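# Chapter 6: Deposits, Balances, and the Cost of Canceling

The previous chapter dealt with the total price of an event. This chapter deals with when that price is paid, to whom, and what happens to the money if the event does not take place. A household may be able to afford a reception in full and still run short in March because three balances fall due within the same pay period. The total is a question of budgeting. The order of payments is a question of cash flow, and the two are worked out on separate sheets.

## 6.1 Terms used in this chapter

**Deposit.** A sum paid at signing to hold a date. In everyday speech the word suggests money that can be returned. In an event contract it often cannot be, and the contract controls.

**Retainer.** A sum paid at signing that the vendor treats as earned by reserving the date. Some vendors use "deposit" and "retainer" as if they meant the same thing. The reader should look for the sentence that says whether the payment is refundable and until what point.

**Installment.** Any scheduled payment between the signing and the final balance.

**Balance.** The amount still owed after all earlier payments have been credited. For catering, the balance usually depends on the final guest count and is unknown at signing.

**Attrition clause.** A term that sets a minimum number of guests, rooms, or meals to be paid for even if fewer are used.

## 6.2 The payment calendar

A payment calendar lists every contract on one page in order of due date. It has five columns: vendor, amount, due date, method of payment, and the last day on which the contract can be canceled without a further charge. The fifth column is the one most often left out. Without it, the calendar shows what is owed but gives no help in deciding whether to go on owing it.

Consider a couple who book the Chisholm Hall for an evening reception. The contract requires a deposit at signing, one installment, and a balance due 2 weeks before the event. They also sign with Taltine Catering, which takes a deposit of $377 and bills the rest per guest once the count is final. Each contract is reasonable taken alone. When both are entered on the calendar, the hall balance and the catering balance are found to fall in the same week, along with the rent on the couple's apartment. 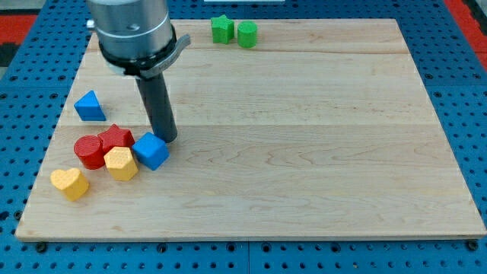

The couple have two ways to deal with this. They can ask one vendor to move a due date, which is easiest before signing and becomes harder afterward. They can also set money aside each month so that the combined sum is already in the account when the week arrives. The second method requires no one's consent. It does require that the calendar be drawn up early enough for the monthly amount to be manageable.

## 6.3 Sinking funds

A sinking fund is money collected in equal parts toward a known future payment. The monthly amount is found by dividing the payment by the number of months remaining. If a balance of $1,200 is due in 6 months, the fund requires $200 a month. If the couple wait until only 2 months remain, it requires $600.

The fund should be kept apart from the checking account used for daily spending. A separate savings account is enough. Interest earned over so short a period is small and should be left out of the calculation. Investments that can lose value are unsuitable, as there may be no time to recover a loss before the due date.

Where the final amount is unknown, as with a per-guest balance, the fund is built on the highest count the couple are prepared to pay for. Any surplus is released when the count is confirmed.

## 6.4 Reading a cancellation clause

Cancellation charges commonly rise in steps. The Tokus Garden contract reprinted at the end of this chapter allows the client to cancel early and lose only the deposit. After a stated date, half of the contract price is owed. In the final period, the full price is owed. For each step, the reader should be able to state the date on which it begins, the sum owed, and the form in which notice must be given. A telephone call may not count as notice.

Postponement is a separate matter. Some contracts treat a change of date as a cancellation followed by a new booking. Others carry the deposit forward once, subject to the prices in force on the new date. A contract that says nothing about postponement should not be read as permitting it.

## 6.5 Paying by card or by check

Arik Florals, the third vendor in our running case, accepts checks at the quoted price and adds a fee for cards. The fee should be entered on the calendar as part of the cost. Against it the couple should weigh the dispute process offered by the card issuer, which may be of use if a vendor closes before the event. A card balance carried past its due date adds interest, and this can exceed the original fee within a few billing periods. Section 6.6 works through the comparison using the Arik invoice.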